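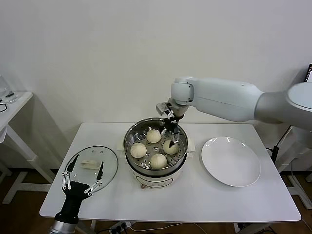
Bun transfer from the steamer basket to the plate, right arm with the parallel gripper.

Review: Jokstead electric steamer as a manipulation test fixture

Our student club at Kinsella needed a food-handling task for the spring term. The requirement was a container with a rim, several soft objects of similar size, and a lid the robot could learn to put aside. We bought two Jokstead steamers and have run one of them as the standard station since June. The second is kept for spares.

The task: four buns in the basket, one empty plate to the right, lid off and set down on the left. The right arm picks with a two-finger gripper. The left side carries a multi-fingered hand, which handles the lid. Control code runs on Ita, the club's own task sequencer. A trial ends when all four buns are on the plate or when 345 seconds have passed.

Basket. The perforated steel tray has a hole pattern in rings around a central opening, and students use the rings to lay out start positions. We place the buns in a diamond. The tray sits level and does not shift when a fingertip touches it. The rim is polished steel and reflects everything near it. Our depth camera returned bad points along the whole rim until we masked that region in software, and two new members lost a Sunday to this before they asked.

Lid. Clear glass with a metal rim and a cream handle. The handle is a good shape for the multi-fingered hand. The glass is not good for vision. Detection was unreliable on a white table, and we ended up locating the lid by its handle and adding a fixed offset.

Base. Light. A hard contact between gripper and basket moves the whole pot, so we put 6 rubber pads under it. The side handles stick out far enough to matter for path planning, and the collision model should include them. The stock model from Vukside leaves them out.

Heat. We run practice sessions with the power off. A cold bun is firmer than a steamed one, and grip force tuned on cold buns leaves dents in fresh ones. Plan to tune twice.

Results so far: 60 logged trials with the current settings. Most failures are at the back-center bun, where the wrist has the least clearance over the front of the basket. Taking the right bun first gave the fewest collisions.

Recommended for a club that already has a working arm and some experience with masking. First-year groups should start with a matte bowl and move to the steamer later in the term.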